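Please stop making every thriller six episodes long

I finished Clernine last night, all six hours of it, and I have a complaint. Two of those hours were wonderful. I'd say another one was pretty good. The rest was people parking cars.

I mean it about the cars! Detective Iten pulls up to a house, turns off the engine, looks at the house, gets out, looks at the house some more. My husband went to make a sandwich during one of these and came back before she had knocked. And I like Iten. She's the best thing in the show, a tired woman with a bad knee who lies to her boss with a completely straight face. I'd watch her do almost anything, which I guess is what the producers were counting on.

The story is a good one too. A pharmacist named Pētersons goes missing from a small lake town in June, 73 people say they saw him the next morning, and every one of them puts him somewhere different. That's a great hook. I was on the phone to my sister before the first episode was over telling her to start it. By episode four I was texting her to skip to the end.

Where the middle goes wrong

Episodes three, four and five are where shows like this go to sit down. You get the flashback to the childhood drowning. You get the spouse who finds the second phone. In Clernine you also get Ivero, a ferry captain who is treated as the main suspect for 73 straight minutes and then cleared in a single line by somebody eating soup. I had really gotten invested in that ferry captain, and I felt a little insulted on his behalf.

Compare that with the old two-part thrillers that used to run on back-to-back nights when I was in college. They had holes in them you could drive a truck through (twins! so many twins!) but they moved. If a character opened a drawer in part one, you could bet you'd be hearing about that drawer before bedtime the next day. I still remember whole scenes from those, and I can't tell you one thing that happened in episode four of Clernine except that it rained.
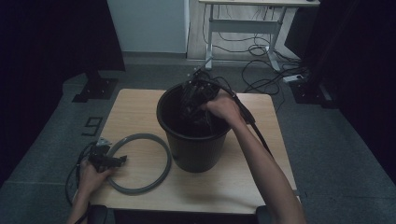

Who's to blame

Some of it is money, I'm sure. A set costs what it costs and you may as well shoot six hours on it. Some of it is us, because we do keep pressing the button for the next one. I pressed it five times, so I can't get too high and mighty.

But I also think writers have started to confuse slow with serious. My friend Ashok Kandpal loved the show and we went back and forth on this for most of a dinner. His argument is that the long quiet stretches let you feel what the town feels, with all that waiting and suspicion. Fine, and there's one scene where I agree with him completely, the one where Iten sits in the empty pharmacy and answers the phone when it rings. She barely says anything for three minutes and I didn't blink. That scene has something at stake, though. The customer on the other end doesn't know Pētersons is gone, and she has to decide whether to tell him. Nothing is being decided in the parked car.

So here's my request to anybody making one of these. Write it as three hours. If you get to the end and there's truly something left over, a fourth is okay with me. Keep the ferry captain, and give him a proper goodbye. Let Iten ring the doorbell as soon as she gets there.

They've already announced a second season, and yes, I'll be watching it. My sister says she'll wait for me to tell her which episodes to skip.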